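サポートチケット:畳み後のTシャツに斜めじわが残る/作業台の布が寄る
製品:Putora 作業台用カバークロス(セージグリーン)
関連製品:Bamside 半袖Tシャツ(ブルー)
起票元:Presirdale 仕上げ作業室
担当窓口:Wallin 技術サポート
状態:解決済み(経過観察あり)
起票日:2022年11月28日

■ 事象
カバークロスを掛けた作業台で半袖Tシャツを広げ、畳む作業を行っている。畳んだ後に開くと、身頃の中央付近に斜め方向のしわが残る。左裾側には生地のたまりができる場合がある。同じTシャツを布なしの天板で畳んだ場合、斜めじわは目立たない。
あわせて、作業を続けるとカバークロス自体が右側に寄り、波状のしわが出る。手で引き直しても、しばらくすると同じ位置に戻る。

■ 発生条件(起票元の申告)
・対象は綿の半袖Tシャツ。長袖では確認していない。
・洗濯、乾燥後に山積みにしておいたものを使用。
・クロスは7月に導入。導入当初は発生していなかったとのこと。
・クロスの洗濯は導入後に2回。2回目は高温乾燥。
・1ロット37枚のうち、再仕上げになったものが12枚。

■ 期待する状態
裾を手前、襟を奥に置いて平らに広げた時点で、身頃に斜めじわがないこと。袖と襟の角が浮かないこと。

■ 一次切り分け
(1)衣類側の要因
洗濯後の型崩れを疑い、前身頃と後身頃の脇線を合わせて確認。脇線のねじれはあるが、裾の位置で許容範囲内。ねじれの小さいものを選んで広げても斜めじわは発生する。衣類側だけでは説明できない。

(2)広げ方の要因
左右の端をつまんで同時に引く手順になっていた。引く方向を確認したところ、左が手前寄り、右が奥寄り。引く力が対角に掛かり、中央に斜めのしわができる。左右を同じ高さでつまみ直すとしわは減るが、完全には消えない。

(3)クロス側の要因
クロスの表面に軽い起毛があり、綿の生地が滑りにくい。平らに置いたつもりでも裏側の身頃がクロスに引っ掛かり、表側だけが動く。裏身頃を触ると、表のしわと異なる位置にたまりがある。布なしの天板で発生しないという申告と一致する。

(4)固定の要因
クロスは奥側の縁だけをクリップで留めている。手前と左右は垂らしたまま。Tシャツを手前に引くたびに右側の布が少しずつ動き、波状のしわになる。波の上に袖や襟が載ると角が浮く。

■ 試験記録
試験A:クロス現状、広げ方現状
結果:斜めじわあり。右側の袖が浮く。再現を確認。

試験B:クロス現状、左右同じ高さで引く
結果:斜めじわは短くなるが中央に残る。左裾のたまりは変化なし。

試験C:クロスを張り直し、手前側もクリップで固定。左右同じ高さで引く
結果:袖の浮きなし。斜めじわはごく浅い。左裾のたまりは小さくなる。

試験D:試験Cの条件に加え、広げる前に肩を持って一度振り、空気を入れてから置く
結果:斜めじわなし。裾のたまりなし。

試験E:布なし、広げ方現状
結果:斜めじわなし。ただし天板の継ぎ目の跡が薄く付く。布なしでの運用は推奨しない。

■ 原因
主因はクロスの固定不足と表面の滑りにくさ。副因は左右で引く高さがずれていたこと。高温乾燥によってクロスがわずかに縮み、奥側のクリップ位置で張りが不均一になった可能性があるが、導入時の寸法記録がないため断定しない。

■ 対処手順
1. クロスを外し、天板の糸くずを拭き取る。
2. クロスを縦方向に引き、奥側を先に留める。クリップは既存のものを使用してよい。
3. 手前側を引き、中央、左、右の順に留める。右から留めると右端に余りが集まる。
4. 手のひらで中央から外へならす。この時点で波が残る場合は手順2に戻る。
5. Tシャツは肩を持って一度振り、裾を手前にして置く。
6. 裏身頃に手を入れ、たまりを裾側へ逃がす。
7. 左右の脇線を同じ高さでつまみ、真横に引く。斜めには引かない。
8. 襟ぐりの中央が下がっている場合は、両肩の縫い目を奥へ軽く送る。
9. 袖を平らに倒してから畳みに入る。

■ 注意
・霧吹きはクロスの上で使用しない。輪じみの申告が別件である。
・クロスの乾燥は低温または陰干し。
・濃色のTシャツではクロスの起毛が付着することがある。ロットの切り替え時に粘着ローラーを掛ける。
・クリップは布の厚みに対して開き幅が小さいものを使わない。外れたときに衣類の下へ入り込む。

■ 起票元とのやり取り(要約)
起票元:クロスを滑りやすい素材に替えれば手順は現状のままでよいか。
サポート:推奨しない。滑りすぎる素材では置いた後に位置が動き、脇線が合わなくなる。先に固定を見直し、それでも残る場合に素材変更を検討。

起票元:交換用クロスの価格は。
サポート:同サイズで1枚3,000円。今回の症状だけであれば交換は不要。縮みが進んで手前のクリップに届かなくなった時点で交換とする。

起票元:手順5の「振る」は省略できるか。
サポート:畳み置きの直後であれば省略可。山積みから取ったものは省略しない。試験CとDの差はこの工程のみ。

起票元:手順どおりで再仕上げは出ていない。裾のたまりが出たものは手順6のやり直しで解消した。
サポート:了解。クロスの次回洗濯後に再度確認し、寸法を縦横とも記録すること。

■ 残件
・次回洗濯後のクロス寸法の記録。
・長袖での確認。袖が長い分、右側の余りに載りやすいと予想されるが未検証。
・手順書の該当箇所の差し替え。「左右に引く」を「脇線を同じ高さで真横に引く」に変更。

■ クローズ条件
次回洗濯後のロットで斜めじわによる再仕上げがないこと。発生した場合は本チケットを再開し、広げた状態の写真を畳む前に撮って添付する。

■ 添付 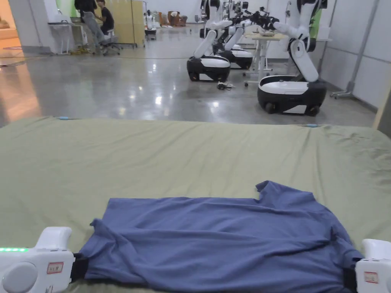

添付1 作業台に広げた青い半袖Tシャツ。中央に斜めじわ、クロス右寄りに波状のしわ。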